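Trerby Bath Towel, gray, pack of 46

Trerby says this towel gets softer with every wash. We have heard that from every mill that ever sent us a price list, so we put it through 100 cycles before agreeing to carry it. Softer? A little, up to January. After that it stayed the same, and the hem started to pucker on a few.

The "hotel weight" claim means nothing. Ask ten hotels. It dries you and it folds flat, and at $138 a pack we can live with it. The Gosham towel costs $200 and we could not tell them apart blindfolded.

Do not use fabric softener, whatever the label says. Color may vary between lots. Opened packs can't be returned.

Price checked Jul 28, 2021

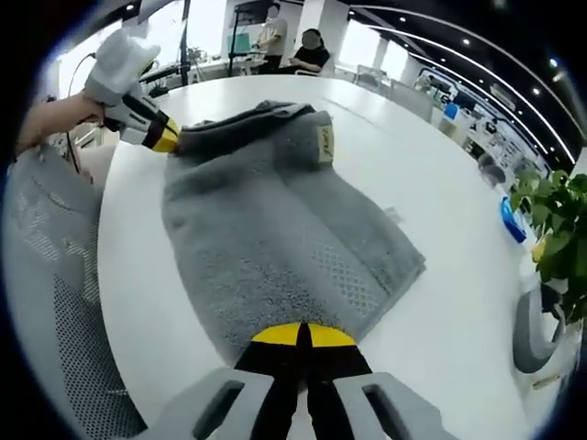 Abella Supply, Linens and Laundry Department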